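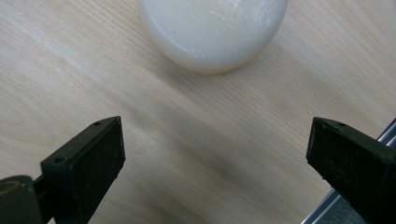

Wirkonside Furniture Oil: Frequently Asked Questions

Last updated: August 28, 2025

We receive many of the same questions by email, so I have collected them on one page. If your question is missing, please write to Dilruba Cassim at the shop.

Which woods can I treat with the oil?
Oak, ash, beech, birch and maple all take it well. Teak and other woods which are naturally oily take very little, and you should try first on the underside. The oil does not work over varnish or lacquer. Such a surface must be sanded until you reach the bare wood.

Will my table become darker?
Yes, a little. Pale woods become warmer in color, and over the years they turn slightly yellow. If you wish to keep a light tone, please choose Melis, our oil with white pigment.

How many coats do I need?
For a new table, 2 thin coats. For a desk or a shelf one coat is often enough. Please do not try to save time with one thick coat. It stays sticky and you will have to remove it with a scraper.

How long must it dry?
Wait 24 hours between coats. After the last coat you can use the table carefully the next day, but keep water and hot dishes away from it for one week. In a cold room everything takes longer.

I left a wet glass and now there is a white ring. What can I do?
First leave it alone for a few days, many rings disappear without any help. If it is still there, rub with a gray pad and a few drops of oil, always in the direction of the grain. Black rings are a different matter. They come from iron and usually need sanding.

What do I do with the used cloths?
Please take this seriously. Cloths with oil can heat up and catch fire without a flame. Lay them flat outdoors until they are stiff, or put them in a metal can full of water and close the lid.

Can I clean the table with dish soap?
Sometimes, if it is well diluted. For every day a damp cloth is enough. Wipe dry afterwards.

Which sizes do you sell?
The can of 700 ml only. We stopped the small bottle in May.

Do you deliver outside the country?
Yes, but oil cannot go by air, so delivery is slower. Kamrul Sultana can give you a price before you order.

Can I return an opened can?
Unfortunately no. Unopened cans we take back within 3 weeks, with the receipt.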